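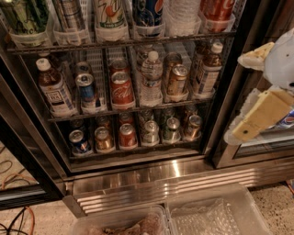
Figure 4. The drinks cooler with its left door open and the gripper at the right.

4.2 Moving from the bench to the cooler

Up to this point all our grasping had been done on the bench at Pilleck, the shared workshop where Henrique Morais and I rent a corner, and the bench is a very forgiving place. You put a can down in the middle of a bare board, you pick it up, you feel clever. The cooler (Figure 4) is where I found out how much of that was the board being kind to us.

The first thing that changed was the spacing. Drinks in gravity-feed trays stand one behind another in narrow lanes, and the front ones lean forward a little, so our nice assumption that a can is a vertical cylinder with free air on every side was gone straight away. On the bench, Praneo (our name for the whole arm, controller and all) always came in from the side with its fingers wide open. Try that in a lane and you clip the neighbour. I rewrote the approach so the fingers come in from the front, partly closed, and only open to the final width once the wrist has stopped moving. It's slower and I don't love it, but it stopped us bulldozing the row.

The second thing was shine. Gold and silver cans under cooler lighting give our depth sensor a rotten time, and the vent grille along the base throws bright streaks of its own. Our detector, Igwe, was trained mostly on bench photos, so it had a habit of reporting cans down in the grille where there are plainly none. Henrique wanted to retrain right away. I wanted to mask out everything below the bottom shelf and get on with my evening, so we did the mask first and the retraining second. The new training set has 2,904 labelled crops, and I labelled more of those than he did – I'd like that on the record. Clear bottles are still worse than cans, and a water bottle next to a tea bottle is harder for Igwe than either of them alone.

The fingers themselves went through more versions than I care to list. The pair in Figure 4 has a flat pad with a slight texture on the upper finger and a rectangular block for the lower one, with a small hole near the tip. Earlier pads were curved to suit a can, and they did suit a can, but bottles rolled out of them. Flat is a compromise. The white cover over the gripper body keeps grit and stray sleeves out of the joints, and it comes off for a wash when it gets grubby.

For the trial itself we asked for 102 picks. Two were thrown out when the controller lost its connection before the arm had moved, which left a tidy 100. Of these, 16 failed. Most of the failures were on bottles, usually with the fingers closing a bit too high and the bottle twisting as it came over the front of the tray. A few were my fault for entering the wrong lane in Clula, the little planning tool we wrote for this project. I've counted those as failures anyway, as a tool that lets me type the wrong lane so easily is part of the system.

We didn't ask the arm to open the door. I had a go at it early on and the handle needed more pull than the wrist wanted to give, so every pick was made with the door already open. Glass is a nuisance even then: a can seen through the closed right-hand door looks perfectly reachable to Igwe, and the planner has to be told that door is solid. We do this with a flat keep-out zone measured by hand, and it has to be measured again any time the base gets nudged. Section 4.3 covers how far out that measurement can be before the arm starts tapping on the glass.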